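Skultham, October, still not unpacked

Quick one as I've got the kettle on and the van needs to be back by 4pm. Yes we moved. Yes I said I'd never move again. Nine weeks of rain in the forecast, or that's how it feels.

The new flat is on the hill side of Skultham, above what used to be a wool shop. Two flights up, no lift, a turn on the stairs that the sofa did not like. Leire Gallardo came over to help and took the door off the living room without asking, which saved the day. Door is still off. It's leaning in the hall and I walk into it every night.

Mostly wanted to write about the boxes. I got rid of so much before we left and there's STILL too much. Where does it come from. I found three potato peelers, a bag of keys for no lock I own, and my old bus passes from when I lived near the harbour, all held together with a perished elastic band. Kept the passes. Binned the keys. Then fished the keys out again at midnight, just in case.

Books are the worst. I thought I had almost 1,000 and I was going to be sensible and keep the ones I'd read twice. Got as far as C. Then sat on the floor and read half a Christie and ate toast, and that was the afternoon gone.
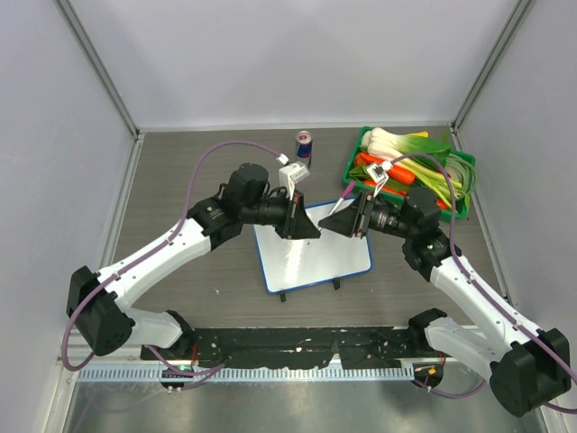 So what do you do with the stuff you can't decide on? I put it in one box, write the month on the lid and shove it under the bed, and whatever I haven't gone looking for by spring goes to the charity shop.

Mine says OCTOBER in green felt tip. Inside: a fondue set, my aunt's curtains (far too long for these windows), a jumper that itches, the spare spare duvet cover. I already miss the curtains a bit. Will try to be strong.

Other news. The boiler makes a noise like somebody clearing their throat. Severino Moya from downstairs says it has always done that and the last people called it Gerald. He also lent me a stepladder and told me which neighbour to avoid on bin morning, so that's him in my good books for ever.

The electric meter is in a cupboard in the shared hallway, behind a pram. Took me ages to find it. Reading was 3,087, writing it here becuase I will lose the bit of paper. The old flat's final bill hasn't come yet and I'm not chasing it.

Kitchen is small but it gets the sun till about eleven. One drawer sticks. There's a shelf over the cooker that's no use for anything except the salt — and the radio, which now smells of onions. I painted the wall behind it yellow in a fit of energy and then ran out two thirds of the way along. Need another tin. Need brushes too as I left them in the sink overnight and they've gone like twigs.

Vega has asked if there's room for her to stay next month. There is if she dosen't mind sharing with eleven bags of coats.

Right, van. Still need to find the petrol receipt, and my other shoe.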